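Caring for Oiled Wood Floors and Worktops

Guidance for tenants of Drirnumham Housing

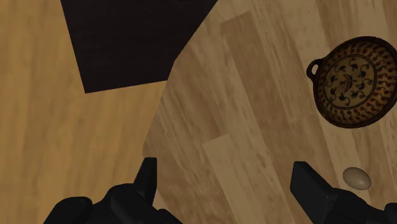 Wood flooring with an orange-tan finish, beside a second wooden surface.

This page explains how to clean and re-oil wooden floors and worktops in your home. It applies to oiled wood only. If your floor is varnished or waxed, please contact the Repairs Office before using any product on it.

To check the finish, place a drop of water in a corner and leave it for ten minutes. On varnish the drop will stay on the surface. On oiled wood that is due for treatment it will leave a dark mark, which fades as it dries.

Routine cleaning

Sweep or vacuum with a soft brush head each week. Wipe with a well-wrung cloth and a little wood soap, working along the grain. Do not use steam mops, bleach or scouring pads. Spills should be wiped up at once, particularly tea, wine and vinegar.

Re-oiling

Re-oiling is normally needed once a year on floors and every few months on worktops.

1. Clear the area and clean it as described above. Leave it to dry overnight.

2. Sand any rough patches lightly by hand with fine paper, along the grain. Remove all dust.

3. Open the windows. Apply a thin coat of oil with a lint-free cloth.

4. Wait 20 minutes, then wipe off everything that has not soaked in. Oil left standing will turn sticky.

5. Allow a full day before applying a second coat. Most surfaces require 2 coats.

6. Keep rugs and heavy items off the floor for one week.

Safety: cloths soaked in oil can catch fire without a flame. Lay them flat outdoors to dry, or place them in a bucket of water, before disposal.

Damage

Deep scratches, black stains and lifting boards should be reported and not sanded out. Please write to Elfriede Kuster at the Repairs Office, giving your address and the room affected. Visits are arranged from Monday of the following week.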